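# Fingers Are Consumables

Maintenance on the Skikico cell is a short list of dull jobs, and the one we argue over most is when to change the gripper fingers.
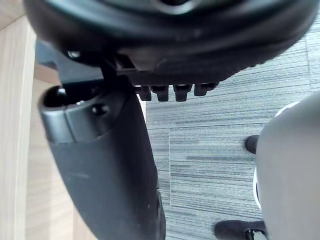
Gunārs Navickas thinks we change them far too often. His view, given at more than one shift meeting, is that a finger pad should stay on until it drops something, and that anything earlier is throwing away good parts to keep a spreadsheet happy.

I disagree, and I'd like to set out why at more length than a shift meeting allows.

The cell is a mobile arm that works under and between office furniture. It finds levers, knobs and edges with a wrist camera, closes on them with two soft fingers, and moves them. Most of its reach is at floor height. Chair mechanisms are the worst of it: black plastic against black plastic, set under a rounded housing, with a lever that may or may not want to turn. The finger comes in from the side, often with very little room between a desk panel and the chair base. When a pad is worn, it does not fail cleanly. It slips by a few millimeters, the controller reads the slip as motion of the lever, and the run is logged as good.

A dropped part is easy to find, but a false success sits in the log until somebody reads the video against the force trace. At Butport we read 157 runs that way last December, all of them marked as completed. In 8 of them the lever had not moved at all. The pads on that arm still looked fine from a standing position. Under a lamp, the contact face had gone shiny along one side.

So I hold to a fixed interval. Ours is 300 closing cycles under load, then both fingers come off, used up or not. I don't claim the number is exact. It came from watching when the holding force at a fixed motor current began to sag, and then backing off from that point by a comfortable margin. A different pad material would need its own number.

The objection about cost is fair as far as it goes. Fingers are not free, and the bench at Brallthorpe has a drawer of removed ones that would probably run another week. But the drawer is cheap next to the labor of going back through logged runs, and much cheaper than retuning a controller to suit pads that were on their way out. We did that once. We raised the closing force to make up for poor grip, fitted new fingers a few days later, and marked three levers before anyone thought to set the force back.

There is a second reason for swapping on schedule, and it has to do with the camera. The wrist camera sees the finger in every shot, at the side of the view. Our grasp code uses the finger's outline as a reference. A finger that has taken a set, or that has been seated a degree off, shifts the outline, and the reach shifts with it. Changing the fingers forces a check of the camera. Left to themselves, people do not check the camera.

The procedure we use:

1. Park the arm with the wrist at bench height and cut motor power at the switch. The software stop is not enough.
2. Clean the finger mounts before removing anything. Carpet fiber packs into the joint.
3. Remove both fingers. Never change one alone.
4. Seat the new pair and tighten the screws in two passes, bringing both sides up evenly.
5. Close on the gauge block and record the force.
6. Run the outline check with the wrist camera. If it fails, reseat the fingers before touching the calibration file.
7. Zero the cycle counter. Write it in the book as well.

Step 6 is where time gets wasted. The temptation is to recalibrate the camera to whatever the fingers happen to be doing, and the check will then pass every time. Sarmīte Kazlauskienė put a lock on the calibration file after the second occurrence, and I would keep the lock even on a one-person cell.

Where I think Gunārs has a point is on light work. If the arm spends a day picking up soft items, the loaded cycle count barely moves and the pads age mostly by collecting dust. For those days I would accept a wipe with a damp cloth and a gauge reading, with the swap put off as long as the reading holds. The Zariņš controller can already log force on every close, so a rule based on the reading could be tried without new hardware. I would want 100 swaps' worth of data before trusting it over the counter, and we have nothing like that yet.

Dust deserves more attention than it gets. Floor-level work puts grit on everything - the pads, the camera window, the seam behind the mount. A dirty window gives a soft outline, and a soft outline passes a loose check. We wipe the window at every start of shift and tightened the check limit in the same week, so I can't say which change did the most good. The limit stays where it is until the next review, and the counter stays at 300.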